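Blunders and the Clock: Where Do Club Players Go Wrong?
Final project report, Intro to Statistics
Submitted 9 May 2026

What we wanted to find out

Everybody at the Clatov chess club says the same thing after a loss. "I ran out of time." We wanted to see if the clock really is the problem or if it's just the easiest thing to blame. So the question: do casual players blunder more when they're low on time, or do the big mistakes come earlier, when there's plenty left?

Our guess going in was low time. Seemed obvious. Spoiler, partly wrong.

What counts as a blunder

This took up the whole first week and we should have settled it in a day. A blunder for us is a move that turns a winning position into an even one, an even one into a losing one, or a winning one straight into a losing one. If you're already completly lost and make it worse, doesn't count. We went back and forth on missed checkmates. Decided that if you miss mate but are still winning easily, not a blunder. Annoying, but not a blunder.

Data

All games from the club, played in April. Two kinds:
Quick games, ten minutes per player, no added time.
Slow games, forty minutes per player, no added time.

We got 171 games in total with both the moves and the clock times. Quick games were played on Clikel, which saves the clock after every move, so that was easy. The slow games were over the board and the times had to be written on the score sheet by the players. Some forgot. Some wrote times you could not read. Any sheet with a gap longer than a few moves was left out.

We ran everything through Hidimari, the free analysis program the club has on its laptop. Same settings for every game. It flagged 694 moves as blunders under our definition. Then we looked at the flagged moves by hand and threw out the ones where the move on the sheet was clearly written down wrong (a knight can't go there, etc). That left 676.

Sorting by time

Each blunder went in one of three groups depending on how much of the player's clock was left.
Early: more than two thirds left.
Middle: between one third and two thirds.
Late: less than one third.

Using a fraction of the clock and not minutes lets you put quick and slow games side by side. Not perfect. A third of forty minutes is still a comfy amount of time and a third of ten minutes is not. More on this below.

We also wrote down how long the player spent on the blunder itself. This was added halfway through and ended up being the most useful column in the spreadsheet.

Results, quick games

As expected. Late group was the biggest, by a lot. Most of the late ones were pieces left where they could be taken for free, or a back rank mate nobody saw coming. Players with almost no time left just move whatever is nearest.

Results, slow games

Here the guess fell apart. The middle group was biggest, and the late group was the smallest of the three. Most slow games never got to the last third of the clock at all. People lose with half their time still sitting there. When we told the club this there was some grumbling.

Results, time spent on the move

Same pattern in both kinds of game. The typical blunder was played faster than that same player's average move in that game. Even in slow games, with tons of time. Especialy recaptures. Somebody takes your piece, you take back right away, and there was something better or the take-back loses.

There was also a smaller bunch on the other end, blunders after a really long think. In these the position was usually complicated and the player calculated something deep and missed a simple reply on the first move. We don't have enough of them to say much. Would be a good project by itself.

Does it differ by player?

Yes, but careful here. Only 7 players had enough slow games to look at one at a time. Of those, most fit the "too fast" pattern and a couple did not. One of those blundered mostly after long thinks. Can't generalize from that, we're just reporting it.

Test

Chi-square test on kind of game vs time group. The difference between quick and slow was significant at the usual 0.05 level. Full table and work in the appendix. Note that blunders in the same game are not really independent, one often leads to another (you hang a bishop, get upset, hang a rook). Chi-square assumes independence. So the real p-value is probly not as small as ours. We asked about this in class and were told to state it clearly, so, stated.

Problems

Not random. We used the games we could get. People who keep neat score sheets might be more careful players in general.

Late group has fewer moves in it for slow games simply because few games got that far. Blunders per move would have been better than plain counts. We did the per-move version for part of the data and the middle group was still ahead of the late group, but by less. Ran out of time to do all of it. Yes we see the irony.

Online vs. over the board is mixed up with quick vs. slow. All our quick games are online and all our slow games are on a real board, so if there's a difference we can't say which one caused it. This is the biggest hole. Should have set up quick games over the board too. The Bastos library room was offered for that and we didn't get it organized before the end of the month.

The engine setting. With a deeper search Hidimari would flag somewhat different moves. Tried it on a handful of games, didn't change much.

What we'd tell a club player

Quick games: save some time for the end. Nothing new there.

Slow games: you have more time than you think. Use it on the captures. Before taking back, look for checks, look at what the other player wants, then take. Sitting on your hands is old advice and our numbers kind of support it.

If we did this again

Blunders per move from the start. Print score sheets with a box for the clock after every move, so people stop squeezing it in the margin. Same kind of board for both time controls. Pick the blunder definition on day one and don't touch it.

Also would like to look at what happens right after a blunder, whether the next few moves are worse than normal. We think so from reading through the games but thinking so isn't data.

Appendix: full table, chi-square work, sample score sheet. Handed in separately on paper.

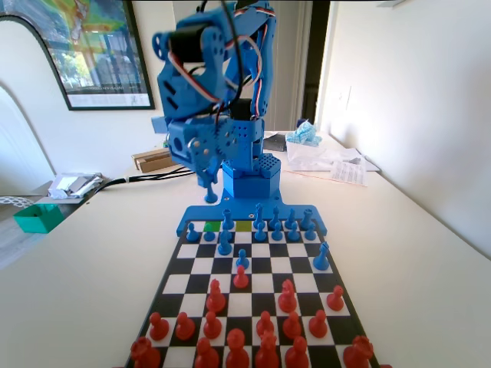
Reader comment: The recapture thing matches my own games exactly, but I'd want to see openings taken out before I believed the rest. Memorized moves get played in a couple of seconds and they pull the average way down, so a blunder that looks "about normal speed" in your sheet might be pretty fast for a middlegame move. If you still have the spreadsheet, try cutting the first ten moves of every game and running the time column again. Would also love to know if your long-think blunders were mostly in slow games.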